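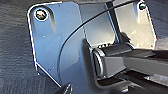

We bought our plot at Zenditcombe in June, and I've learnt most of this the muddy way.

Walk the boundary with a tape before you put in a single fence post. Our deeds said 31 metres along the lane and the old hedge had wandered well inside that!

Mark your corners with something tall and bright (I use canes with strips of old pillowcase) — short pegs vanish in the grass by midsummer.

For a quick drainage check, dig a hole knee deep, fill it with water and have a look after 8 hours. Ours was still half full, so the shed went further up the slope.

Keep the plans in a freezer bag in the car. And do ask the neighbours where the water pipe runs. Despina Ardeleanu over the lane knew to the foot, bless her, and saved me a day's digging.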